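By Friday the only thing left in the kitchen was the white table. Soledad wiped it twice and sat down with the lease and a pen that barely worked.

"They want 210 for the cleaning," she said.

Dorin was in the doorway with his coat on. "You cleaned it."

"I told them that."
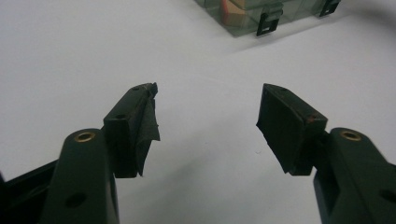
He came over and put his hand on the tabletop. They had eaten there for 12 years, and she had always made people use a plate, even for toast.

"Nayeli would take it," he said.

"Nayeli has a table."

"Not a white one."

Soledad thought about the stairs -- three flights, and his back. Then she capped the pen and called her sister.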